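I've had the Drellska meal-delivery app on my phone since September, and I've grown fond of it, even if it does love sending me coupons! Margit Farkas, my sister-in-law, talked me into the yearly plan, and with 19 orders behind me I think I can give it a fair review.
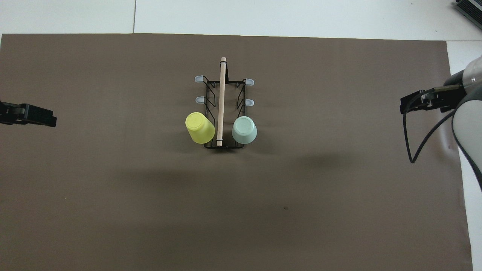

The search is quick, the fees show up before you pay (bless them), and my favorite soup place in Amside is on there. Tipping afterward takes too many taps, though, and the map froze on me twice. I'd still renew it.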